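Teleoperation Station Check – Tilska Room, Simulated and Live Sessions
Checklist with comments, September
Checked by: Siriporn Kongkaew
Reviewed by: Yupin Saithong

Complete before the first demonstration of the shift and again after any change of operator. Mark OK, FIX or N/A. A FIX in section 1 stops the session.

1. Stops and limits

1.1 Emergency stop at operator seat, pressed and reset – OK
1.2 Second stop at the door, pressed and reset – FIX
Comment: Button latches but needs two tries to release. Replacement requested from Wiriya. No live arm work until it is in. Simulated sessions may go ahead.
1.3 Arm halts when the hand controller is put down – OK
1.4 Speed limit for hand guiding set to 90 mm per second – OK
Comment: Found at 600 at the start of the check. That is the replay setting. Whoever runs replay must set it back before leaving the station. Second time this month.

2. Hand guiding (operator moves the arm directly)

2.1 Floor marks for operator and observer in place – OK
2.2 Sleeves, lanyards and long hair secured – OK
2.3 Wrist joint moves freely with no grinding – OK
Comment: A little stiff at the far end of its range. Dretness tech has looked at it and wants it checked again after 12 more sessions.
2.4 Observer knows which stop is theirs – OK

3. Remote control

3.1 Headset cable clear of chair wheels – FIX
Comment: Cable rerouted behind the desk during the check and taped. Needs a proper clip.
3.2 Controller batteries charged – OK
3.3 Delay between hand and arm within limit – OK
3.4 Operator can take back control during replay – OK

4. Simulated rooms

4.1 Correct room loaded for the task sheet – OK
Comment: Room 13, tabletop task with the teal book. The white table is glossy and picks up a strong highlight, so operators should judge the book by its edges and ignore the bright patch.
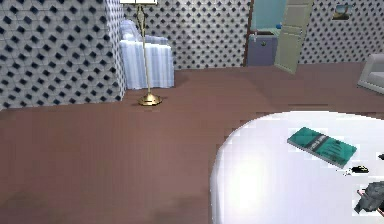 4.2 Start pose gives the operator a usable view of the target – OK
Comment: Two new operators asked if they could turn the view before moving. Yes, they can, and the recording should already be running when they do it. Cluletti's import tool drops anything done before the start tone.
4.3 Contact with furniture is logged as a fault – OK
Comment: Tested by driving into the table at low speed. Fault logged. Do not delete these runs – move them to the fault folder with a note.
4.4 Rest breaks taken between blocks – FIX
Comment: The log shows three blocks back to back with the same operator. Tired operators make jerky demonstrations and we end up recording them again. Yupin to speak with the shift.

5. Sign-off

Open items: 1.2, 3.1, 4.4
Live sessions: on hold until 1.2 is closed
Simulated sessions: cleared
Next check: before the afternoon block, same form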